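Porch banner subscription at Nornbridge – anyone done the seasonal swap?

Neighborhood Board > Clubs and Fundraisers

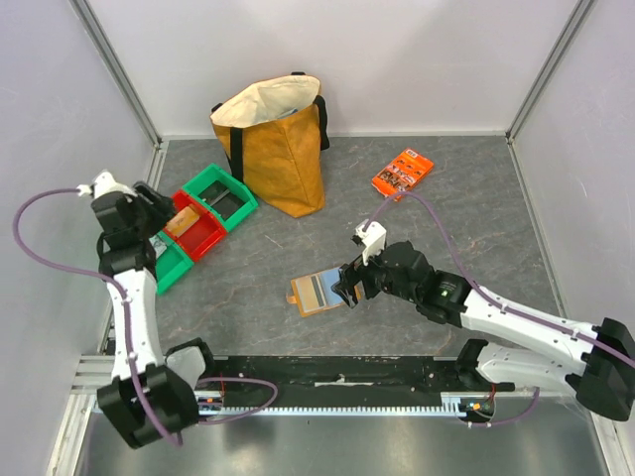

Replies (oldest first)

marigold_lane
Hi everyone! We moved to Nornbridge in September and a flyer came through the door from the Skardale Band Boosters. They hang a banner on your porch bracket for each season, then come back and swap it for the next one, and the whole year is $70. I love the idea (and I was a clarinet kid myself, so I have a soft spot), but I'm on a corner lot and the wind comes straight across the ball field. Has anyone had theirs up through a winter? And do they put the bracket in, or do I?

DemingDong
Welcome to the neighborhood! I've been signed up for a few years now and I'd do it again tomorrow. The bracket is included the first year and two of the high school kids come with a parent to put it in. Put your porch address on the form if your mail goes somewhere else – we use a PO box, and our first banner spent a week at the wrong end of Jandum Street because I left that line blank. Entirely my own doing!

porchlight1471
I'm going to be the grump here, sorry. I paid $50 when it started and it has crept up since, and last year my spring banner didn't show up until the trees were already full. I wrote to them twice. It's a nice cause, but if you want a banner on time you can buy your own and hang it yourself.

DemingDong
I remember that spring, and you're right that it was slow. The kids had the state festival and then it rained for what felt like a month. I do think of mine as a donation with a banner attached, so maybe I'm easier to please.

porchlight1471
Fair enough, but then they should call it a donation. The form says subscription.

Zhenhua Jiang
I help with the route sheets, so let me try to answer a few things. Each route has 8 houses on it now, which is shorter than it used to be, and spring should go a good deal better. Porchlight, I'm sorry about your notes. Please send me a message with your street and I'll look up where they went. Marigold, for a windy corner ask for the short pole when you sign up. There's a comments box at the very bottom of the form and we do read it. The Bennani house up on the hill has had the short pole for two winters and I haven't had to replace a thing there.

marigold_lane
Oh, this is so helpful, thank you all! Short pole it is. One more question, and then I'll leave you in peace – can I pay by check? I'm not fond of putting my card into things.

Zhenhua Jiang
Yes, a check is fine. Make it out to Skardale Band Boosters and write "banner" on the memo line, along with your house number. You can drop it at the band room or hand it to whoever comes to do the bracket.

porchlight1471
Message sent. If spring is on time I'll come back here and say so.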